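I finally got the drink things sorted out in January. They had been living in three different drawers, and every time I wanted a lemon slice I had to move half the kitchen to find the board.

I put brown paper down over the long table first. It wipes up badly but you can throw it away, and a roll of 40 feet from Heffernan lasts me most of a year. Then everything went out on it: the cutting board, the ice scoop, the bowls, the rabbit tray Eimear gave me, the glasses on their wire rack. The lemons and lime are plastic. I got tired of real ones going soft before I used them.

Ice goes in the pink bowl. I had it in the green one before, but the pink one is bigger and the scoop fits. The gray cloth stays folded next to the tray for drips.

I still need a second scoop and a better place for the glasses.

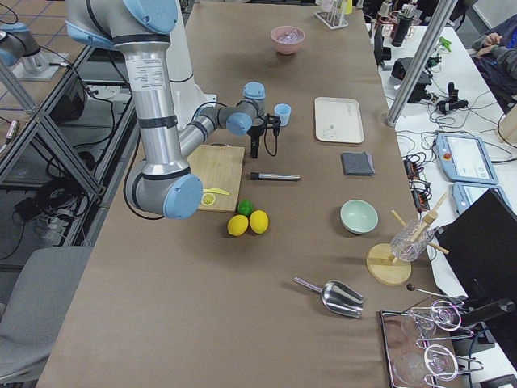
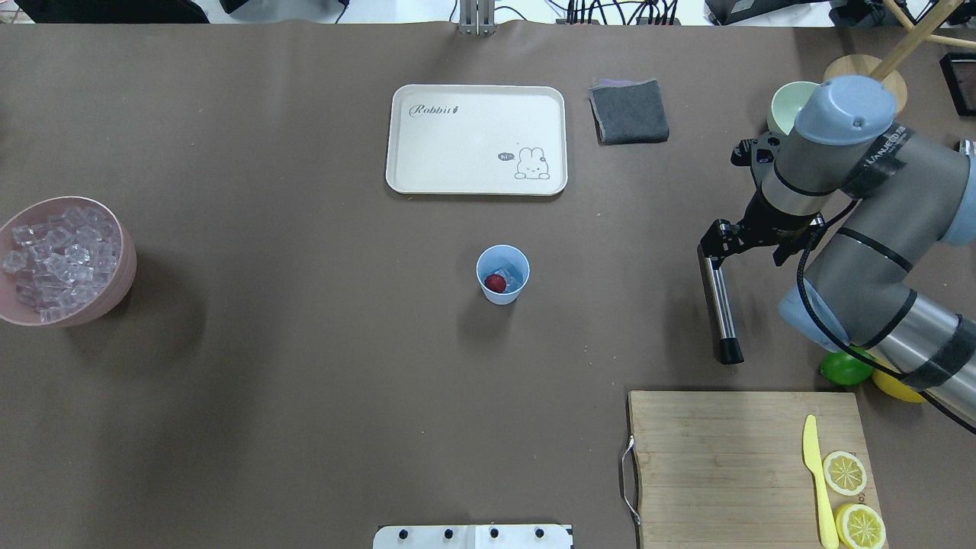 The drinks table, with the tray and the pink bowl at the back in the first one.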